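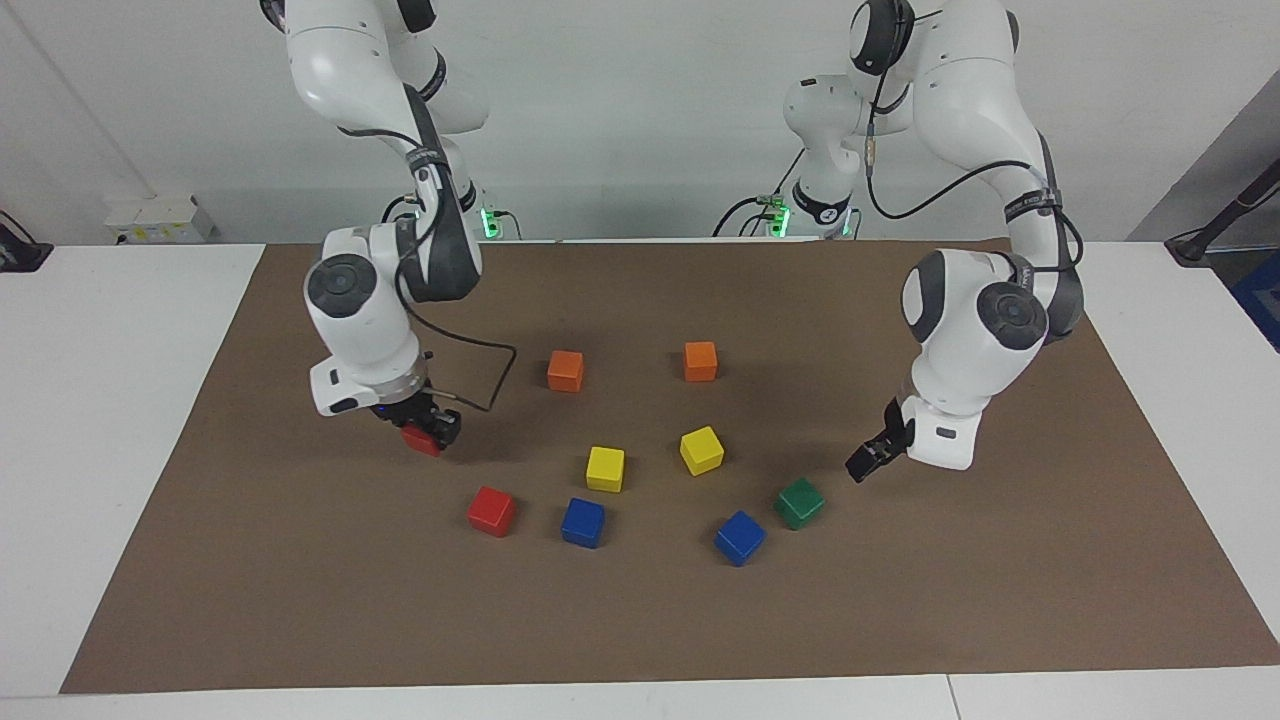

Unent will begin selling its Treloar line of colored wooden blocks to schools and libraries in September, the company said. The first shipment of 2,000 sets will leave the Elmont warehouse that month. Treloar cubes come in colors that include red and green, and a plain brown mat spread over a white tabletop gives children a place to lay them out in a ring or sort them by color.

The blocks were tried in 197 classrooms last school year. Teachers asked for stronger colors and a storage bag that closes with a drawstring, and both changes are part of the set now going on sale.

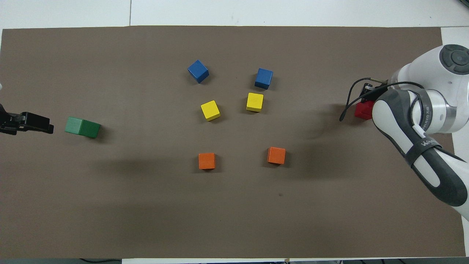

Treloar blocks in blue, yellow, orange and green on a mat.

Longer blocks are sold with the cubes and can be used for simple building. Replacement blocks may be ordered one at a time.

Trunard will handle orders and delivery. It supplies 444 school districts and library systems and will take advance orders through the end of August. Orders placed by then ship free.

Unent makes wooden toys and classroom supplies in Elmont.

Press contact: Unent press office, Elmont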